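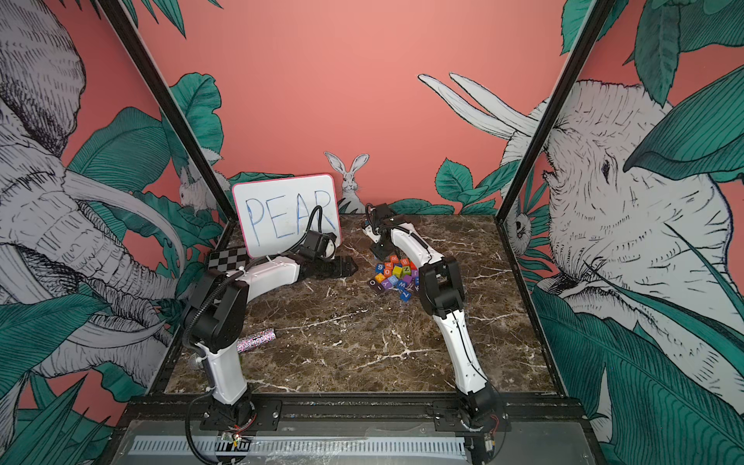
Small whiteboard and leafy animal wallpaper

Town council "noted" our petition and moved on – can they just do that?

plunda_end_terrace
Posted in Local councils and elections

Sorry if this is in the wrong bit, couldn't find a better one.

Zarulbridge town council. They want to sell off the strip of land behind the Plunda allotments, it's been open to anyone for as long as I've lived here, kids cut through it to school. Buyer is a firm called Raudsepp who do storage units. We only heard because it was on the agenda as "land matters, minor".

So we got a petition going. 707 signatures, all on paper, all with postcodes, which for a town this size is a lot. Handed it in at the office, got a receipt. Went along to the June meeting expecting at least a discussion. The chair read out the title, said "petition noted" and went on to the hanging baskets. Whole thing took less time than finding my seat. I put my hand up and was told public questions had finished. They'd finished before I'd got my coat off.

Rang my own councillor afterwards and was told he'd "been elected to use his judgement". Well yes but whose land is it?? These people come round at election time all smiles and how can I help, then you can't get a reply out of them for love nor money. Two emails since, nothing.

What I want to know is
– do they have to debate a petition or can they bin it
– can I make them show what Raudsepp have offered
– is there any way of getting rid of a councillor before the next election

Next meeting is a Friday, odd day but there it is, and I think the sale is going on the agenda for it. So fairly urgent. Not after party politics please, I don't care what colour rosette they wear.

oldminutes

Clerked for a small council for 13 years, not yours. Will try to take them in order, typing this on a break so excuse mess.

Petition. Depends on their own rules. Ask for the standing orders, and separately for a petitions scheme if they have one. Lots of town councils haven't got one at all, in which case "noted" is all you're going to get and it isn't against anything. Rude, yes. If there IS a scheme it'll normally say how many names you need for a debate. Read it before you complain, I had so many people shout at me about a rule that belonged to the county and not to us.

More use to you – get a councillor to put a motion down. Doesn't have to be your own one. Any member can ask for an item on the agenda if they give the clerk enough notice, and the notice period will be in the standing orders too. Check that today, if it's a Friday meeting the cut-off could be sooner than you think. The motion wants to be short. "That the council defers any decision on the disposal of land behind the Plunda allotments until residents have been consulted." Something like that. Don't put reasons in it, they will argue about the reasons.

Get 2 councillors, one to propose and one to second. Without a seconder it usually falls and you've wasted the slot.

The offer. You can put in a freedom of information request, an email will do, just say what you want and give your name. They'll very likely say the price is commercially confidential while they're still haggling. They may be right about that. But ask for the things that are harder to hold back:
– the valuation, or whether one was ever done
– minutes and reports where the sale was first raised
– letters and emails between the office and Raudsepp
– anything showing how the land came to the council in the first place

That last one matters most. If it was given or bought for recreation there might be a covenant or a trust on it, and then it isn't just a matter of them using their judgement. You can get the title from the Land Registry for a small fee. Do that before anything else really. If they're calling it open space there are advertising rules as well before a sale, ask the clerk in writing whether it's been advertised and where.

Getting rid of a councillor. Not for this, no. There's no recall vote for town councillors. They go if they resign, stop turning up for long enough, or get disqualified for something serious. Ignoring emails isn't on the list. You can complain to the monitoring officer at the district or unitary if you think there's an interest that wasn't declared, but you need something to go on. Don't chuck it in as a guess. Look at the register of interests first, should be online.

Also please be polite to the clerk. We don't vote. We do decide who gets rung back first (joking, mostly)

gatepost_virkudau

They're all the same, ours in Virkudau did the exact same thing with the old bus turning circle. Servants of the people my foot. Consultation was a sheet of A4 in the library window over the holidays. By the time anyone saw it the fence was up.

Only thing that worked for us, sort of, was turning up. Not one person with a petition, a room full. They had to bring chairs in from next door. Suddenly public questions went on for 4 speakers instead of one and the chair was ever so pleasant. Didn't save the turning circle but they've not tried it since.

And stand yourself!! Half the seats here went uncontested last time, you only needed to fill the forms in. Probaly the same where you are.

hedge_and_ditch

Bit of a disagreement with the one above, a full room is fine but not if everyone says the same thing. Ours got shut down for repetition. Share it out before you go. One person on the school route, one on the title deeds, one just asks "has it been advertised, yes or no" and sits down. Send the questions in beforehand if your rules allow it and then they have to be minuted, or they did with us anyway.

Also get there early. Public bit is nearly always first, as you found.

Is the path across it on the definitive map? If not and people have used it for years without being stopped you can apply to have it recorded as a right of way. Goes to the county or unitary not the town council. Slow as anything, and it doesn't stop a sale, but a buyer's solicitor won't like seeing it. You'd want statements from people who've walked it, with the years they used it. You've already got a list of people who care.

plunda_end_terrace

Thanks all, really helpful, esp the clerk one. Sent off for the title this morning. Standing orders aren't on the website (link goes to the allotment waiting list) so have emailed to ask. No petition scheme that I can find.

Have found one councillor who says she'll propose. Still need a seconder. My own one hasn't rung back. More than half the people who signed use that path so will ask about for statements at the weekend, didn't know you could do that.

Will post again once the agenda's out.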